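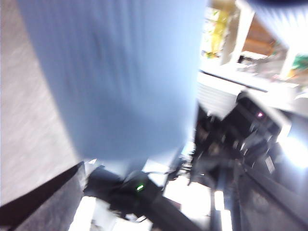

Wrist camera view from the cloth task, blue piece near the gripper, second arm at right.

Jultcombe Robotics Club
Minutes of the April meeting

Meeting opened at 4:15 p.m. in Room 114. Minutes of the previous meeting were approved with one correction: the spare power supply is in the tall cabinet, top shelf.

1. Cloth task
The folding group reported on its practice runs. The group is recording with both arms and wants 40 usable runs before it trains again. Several recordings have heavy blur in the wrist view when the arm swings quickly. Members discussed whether to drop those runs or keep them. Agreed to keep them in a separate folder for now and to slow the arm on new runs. The group will try a shorter exposure setting first and report back.

A member asked if the cloth could be swapped for a stiffer one. The group would like to stay with soft fabric, as the contest rules call for it.

2. Prunimura contest
Entry form is done except for the safety page. Each team gets 15 minutes on the floor, setup included. Last practice the setup alone took longer than that. The folding group and the wiring group will run a timed setup at the next two sessions. The club will enter one team in the cloth event. A second entry in the sorting event was proposed and voted down.

3. Wiring and cables
The cable ties on one arm have been catching at the elbow. The wiring group will reroute that run and leave more slack. No one is to move the arms at full speed until this is done. Labels for both ends of each cable are printed and in the drawer.

4. Software
The club's control program, Tenent, now saves each run with the task name and the operator's initials. Old runs have to be renamed by hand. The software group asked for help with this and got 2 offers. The calibration page still freezes if it is opened twice. Use the restart button until it is fixed.

5. Parts order
Fingertip pads and one replacement camera cable to be ordered from Mustonen. Shipping is cheaper if the order goes in with the school's lab order, so the list closes at the end of April. Request for a third arm was tabled until fall.

6. Other business
Safety glasses are to go back on the hooks after use. The open house table needs a sign and someone to stay with the arms whenever the power is on. Sign-up sheet is on the door.

Meeting closed at 5:20 p.m. Timed setup practice starts next session, with arms unpacked from their cases.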